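Print this article
E-mail to a friend

The long way round with a pot of peanut sauce

Annag Chisholm meets the cooks of Povville, where lunch starts the night before

The first thing I ate in Povville was a spoonful of peanut sauce, handed to me over a half door by a woman who had not yet asked my name. It was dark and sticky, sharp with lime, with a slow heat that crept up behind my ears, and I have been thinking about it ever since. I had come for one lunch. I stayed until the washing-up was done and the bus had gone, and I'd do it again tomorrow.

The woman was Cempaka Latuheru, and the half door belongs to Prekalik, a supper room on the hill behind the harbour that serves food from Maluku and other parts of Indonesia. It has 19 seats and one long table, so you eat beside whoever turns up. I had a retired ferry engineer on my left and a very serious little girl on my right who showed me how to get the last of the rice out of a bowl (tilt it, push with the back of the spoon, don't chase it).

Cempaka roasts her peanuts in their skins, in a dry pan, shaking it the whole time. "You listen," she told me. "They start to tick. When the ticking slows down, take them off." Then they go into a stone mortar as wide as a car wheel, with palm sugar, garlic, chillies and a small lump of shrimp paste that has been toasted over the flame until the whole street knows about it. I had a go with the pestle and lasted as long as one song on the radio. She finished the batch while telling me a story about her aunt's wedding, and never once looked down!

She won't use a blender. Her business partner, Bayu Sopacua, will, and does, and the two of them have been arguing about it since they opened. He made me taste both sauces blind. I picked his as hers, to his great delight, and then went back for a second spoon and changed my mind. The pounded one has little crunchy bits in it and tastes of more things, one after another. The blended one is smooth and rather lovely on cucumber.
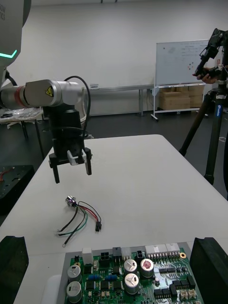

Getinier | Volume 19, Issue 2

Bayu's real love is fish. He walks down to the harbour before it gets light and buys whatever is cheap and bright-eyed, which in February usually means mackerel. It gets rubbed with turmeric and salt, left to sit under a plate, and grilled over coconut husk until the skin blisters. On top goes colo-colo, a raw relish of sliced shallots, chilli, tomato and lime that he cuts at the very last minute. Make it early and it goes watery and sad. Made fresh, it is so loud and lively that I laughed out loud with my mouth full.

Further along the same street is Ikhsan Wijaya's bakery, where the speciality is sago. He bakes it in a clay mould with slots, and out come flat little bricks, pale and hard as slate. You dip them in tea. I was doubtful, I admit, but they soften from the outside in, and there's a moment, just before they give way, when they are crisp and creamy at once. Ikhsan sold 309 of them last weekend and would like it known that he had flour left for more.

His neighbour Ashley Oakley grows the chillies for both kitchens in a lean-to greenhouse that smells of tomato leaves and warm dust. She began with a tray of seedlings on a windowsill and now raises 500 plants a year, among them a small, crooked, orange one she calls Chin, after the bump at the bottom. It is fruity first and fierce second. Please don't rub your eyes. I did, and had to be led to the tap.

If you want to try the sauce at home, start with raw peanuts and be patient with the roasting. Loosen it with hot water a little at a time, add lime at the end, and leave it overnight, covered. It will be stiff in the morning and much better. Cempaka eats hers on boiled cabbage, standing up, before anybody else is awake. I've tried that too, and I'm now buying a great deal of cabbage.

Prekalik opens for lunch and supper. Bring cash, and ask for the fish.

Print this article
E-mail to a friend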